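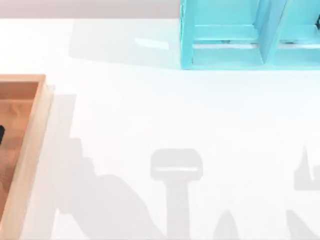 Start Projekte Berichte Werkstatt Kontakt

Lesezeit: 4 Minuten
Drucken | Per E-Mail senden

Zwischenbericht Entlackung und Neuanstrich Bootshaus Midtbø, Stand 5. August

Liebe Leute von der Förderstelle,

ihr wolltet wissen, wie weit wir mit den Fensterläden und den Außentüren sind, und ich fange gleich mit dem an, was gut läuft (der Rest kommt dann schon noch). Die komplette Südseite ist abgebeizt, geschliffen und grundiert! Das hatte ich im April selbst noch nicht geglaubt, da standen wir nämlich mit dem ersten Laden da und hatten vier Farbschichten vor uns, die unterste vermutlich noch eine Bleifarbe. Deshalb auch die ganze Geschichte mit den Masken und der Folie, die ihr auf der Rechnung gefunden habt.

Beim Abbeizer sind wir inzwischen von Drorex auf Skudeck umgestiegen. Drorex hat auf den glatten Türblättern prima gezogen, aber an den Lamellen lief mir das Zeug ständig weg, und ich habe mehr vom Boden gekratzt als vom Holz. Skudeck ist dicker, bleibt stehen und riecht längst nicht so scharf. Dafür muss man es über Nacht unter Folie lassen, was den Tag ein bisschen zerhackt – abends einstreichen, morgens abziehen, dann nachwaschen und warten.
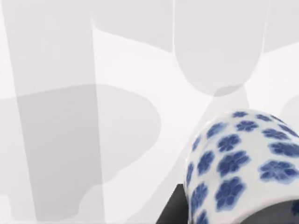 Das Warten ist überhaupt so ein Thema. Ich hatte im Zeitplan zwei Tage Trocknung pro Laden stehen, gebraucht haben wir eher vier, und bei dem Nieselwetter im Frühsommer auch mal fünf. Wir messen jetzt die Holzfeuchte, bevor die Grundierung draufkommt, und seitdem ist uns keine Fläche mehr hochgekommen. Zwei Läden mussten wir vorher noch mal komplett abnehmen, das war ärgerlich und steht auch so in der Stundenliste.

Zum Geld: Von den 2.000 Euro für Material sind 417 Euro noch da. Für Lack und Pinsel haben wir etwa 343 Euro veranschlagt, das passt also, solange an der Nordseite nichts Morsches auftaucht. Die Beschläge haben wir mit Rostumwandler von Trakus behandelt statt neue zu kaufen. Sie werden schön gleichmäßig schwarz, nur bei den Scharnierbolzen muss man höllisch aufpassen, sonst klemmt nachher alles (ja, ist passiert, ein Band habe ich wieder blank gefeilt).

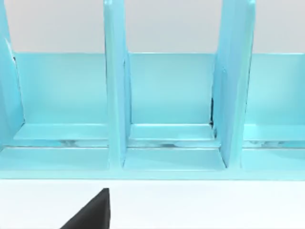

Offen sind jetzt noch die Nordseite, das große Tor und der Endanstrich auf allem. Das Tor macht mir am meisten Kopfzerbrechen, die unteren Bretter haben Risse, und ich würde die gern ausleimen und nicht bloß zuspachteln. Das kostet kaum Material, aber Zeit. Könnt ihr mir bitte kurz schreiben, ob ich die Stunden dafür vom Posten »Innenarbeiten« nehmen darf? Da ist noch Luft drin, und innen streichen wir sowieso erst nach dem Winter.

Die Farbkarte mit den beiden Rottönen schicke ich euch getrennt per Post. Mein Favorit ist der dunklere, aber da lasse ich mit mir reden!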